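### 3.2 Household interviews and the evening meal

The second part of the study took place in Talstead and Fernlow, two districts with a similar age profile but different access to shops. Interviews were carried out in the homes of the participants, in most cases in the room where the family takes its meals. We asked each household to keep a food diary for 8 days and to note who cooked, who was present and at what hour the meal began. Of the 200 diaries which we gave out, 80 came back with no page missing, and only these are used in the analysis below.

The interviewers followed the guide of Agbeko and Beddoe, with small changes in the order of the questions. In the first visits we had put the question on cost at the beginning, and several participants then gave very short answers to everything that came after. We therefore moved it to the end.
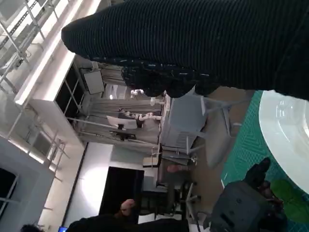 **Figure 4.** White round object and green patterned mat.

A second difficulty concerned the word "meal" itself. In Fernlow, many older participants did not write down bread and soup taken alone, as they did not regard it as a meal. In Talstead the same food was nearly always recorded. When this was noticed, Myfanwy Beddoe telephoned the households concerned and the missing entries were added where the person could still remember them. Entries added in this way are marked in the data and were left out of the comparison of starting times.

The diaries were coded by two readers working separately. Where they did not agree, Adwoa Agbeko read the entry again and her decision was taken as final. Most of the disagreements were on whether a visiting relative should be treated as a member of the household. We return to this point in Section 4, together with the results for Dornley, where the diary was kept in winter and the first entries date from February.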